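Colocación del horno de sobremesa y orden de la superficie de trabajo

Un horno tostador disipa calor por los laterales, la trasera y la parte superior. La separación mínima respecto a paredes y objetos figura en el manual del aparato; si se ha perdido, conviene dejar 15 cm por los lados y por detrás, y el doble por encima. Las cortinas quedan fuera de ese perímetro aunque estén recogidas, ya que una corriente de aire basta para desplazar la tela.

El horno se coloca al fondo de la mesa, con los mandos accesibles sin pasar el brazo por delante de la puerta. La zona delantera se reserva para preparar. En mesas blancas las manchas de grasa se ven pronto, pero también amarillean si se dejan: agua templada con unas gotas de jabón neutro, bayeta de microfibra y secado inmediato.

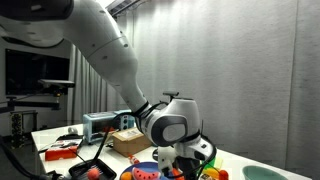 Los objetos pequeños se agrupan por uso en un solo punto de la mesa. Esto vale también para la comida de juguete, que debe guardarse lejos del horno: muchas piezas son de plástico blando y se deforman con el calor de la puerta. Se lavan a mano y se dejan escurrir antes de volver a la caja.

Limpieza del horno tostador

Desenchufar y esperar 39 minutos tras el último uso. Retirar la bandeja recogemigas y la rejilla. Vaciar en seco, sin agua. El cristal se limpia con pasta de bicarbonato, 4 cucharadas por una de agua, y se aclara con la bayeta escurrida. No pulverizar producto sobre los mandos ni sobre las resistencias.

Conexión eléctrica

Enchufe de pared con toma de tierra, sin regleta compartida. Un modelo de más de 1,000 W no debe funcionar en la misma base que el hervidor. El cable se pasa por detrás de la mesa, sin tocar la carcasa.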